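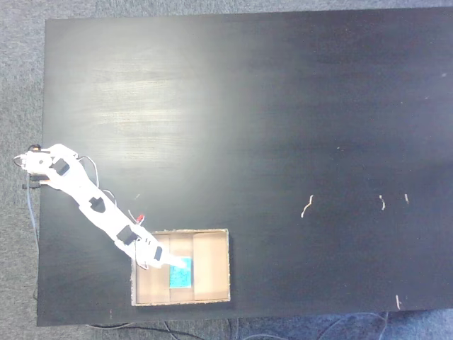
*White arm on the black table, gripper over the middle section of the divided box.*

**Budget check before I order more arms (long post, sorry)**

**mukexbench** wrote:

Hi all! Some of you helped me pick out the first arm back in the spring, so I'm coming back for round two. We're a small parts and craft supply shop, and the job is sorting small items in and out of divided cardboard boxes like the one up top. I have $2816 left to spend before the end of June and I keep going back and forth on how to split it.

Plan A is 2 more arms of the same type, with whatever's left going to spare servos. Plan B is one more arm, a proper overhead light, and a better clamp setup — I'd love to stop worrying about the table edge. Which would you do?

**tidside_tinker** wrote:

Plan B, and I'd say it twice if I could. Look at the glare on the upper left of that tabletop! If you're going to run any kind of overhead camera, that shine will cost you more evenings than a missing arm ever will. A matte mat and a soft light are cheap. I put off buying mine for a whole winter and I still grumble about it.

**cuautle_shop** wrote:

I'm going to disagree with my friend above, kindly. Lights are nice, but arms like these live and die by their servos, and you want a second complete unit on the shelf the day one quits. We keep 6 spare servos here and I've never regretted a single one. Go with Plan A, and put dark paper on the table if the shine bugs you.

**tidside_tinker** wrote:

Spares, sure, no argument there. But two whole arms also means two more power supplies and two more sets of cables, and there's already a fair bit of wire on that carpet. Please put cable trays in the budget, whichever way you go.

**mamar_mike** wrote:

Has anybody asked about the boxes? Cardboard is fine for trying things out, but ours went soft at the dividers and the gripper started catching on them. We switched to plastic bins, a case of 16, and it was the best money we spent all year. (I also see little curly scraps on the table, so maybe add a hand vac, ha.)

**mukexbench** wrote:

You're all wonderful, thank you. I hadn't priced bins or trays at all, so that settles part of it. I'm leaning toward one arm, a handful of spare servos, the light, and a case of bins, with the clamps waiting until fall.

**cuautle_shop** wrote:

I'd still buy the second arm, but I can live with that list. Get the servos from the same seller as the arm, and ask for the horn screws too — ours came without them.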